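Plates, a rack and a bamboo tray

2025-03-11

I have been trying to own fewer plates. We had far too many when we moved in, mostly from two households being put together, and the cupboard by the window would not shut. Over the winter I took most of them to the charity shop and kept a small set of round ones for every day. None of them match.

The colours are a lime green, a speckled tan, and a few plain ones that go underneath and don't get noticed much. I used to mind about things matching and bought a full white set from Brotance years ago, which chipped within the first October. The odd ones have lasted better. The green is the one I reach for most. It has a slight rim, enough to stop peas, and a good shine on it.

The dish rack is dark wire with upright slots. I put plates in from the right and work along to the left, for no better reason than that I'm used to it. A plate needs to stand up straight in its slot. If it leans, it touches the next one and you get a damp line where they meet.
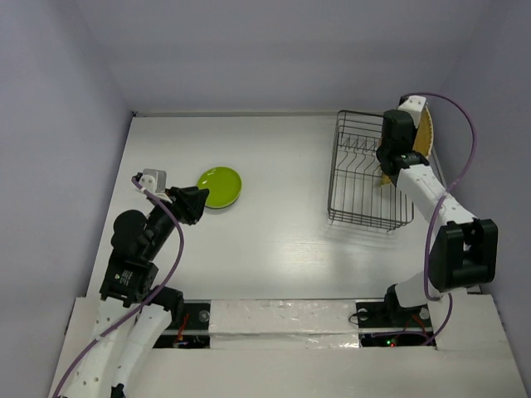 Leaning is fine as long as you turn them round halfway, according to Galach, and a tea towel under the rack does more good than any amount of spacing. I tried the towel for a week. It was soaked by the second evening and I had to find somewhere to dry that as well, so I've gone back to wiping the table underneath.

Once the plates are dry they come out and get stacked. I don't sort them very strictly. The green usually ends up on top, as it is the last one washed. I did once buy felt circles to put between them and they went in a drawer, where they still are.

The tray is a newer thing. It is woven bamboo, rectangular, pale with a few darker stripes and a greenish-tan rim. I paid 4 pounds for it at the Pornville market, and it was the last one on the stall. It is light enough to carry full of bread without thinking about it. I use it for rolls, for fruit, and for taking the cutlery to the table. It doesn't go in the sink. A wipe with a barely damp cloth is enough, and then I leave it out flat until it's dry. My last one went in a bowl of hot water and the weave never sat right again.

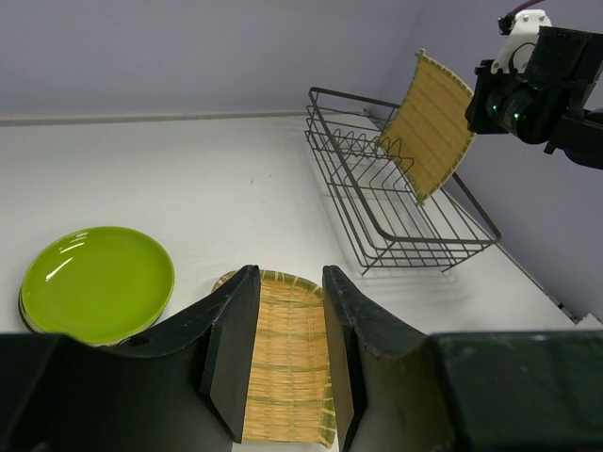

What I still need to sort out

The mugs. There are too many and they hang on hooks that are too close together. I also want a shallower drawer for the serving spoons. That will have to wait until the shelf is fixed.

Comments (3)

Mahasneh
I do the same with bamboo, only I stand mine on its edge to dry. Flat takes all day in our kitchen.

Reader in the flat below
Where did you get the rack? Mine has rusted at the feet.

Galach
Try a thicker towel.

Contact | © 2025 All rights reserved | Back to top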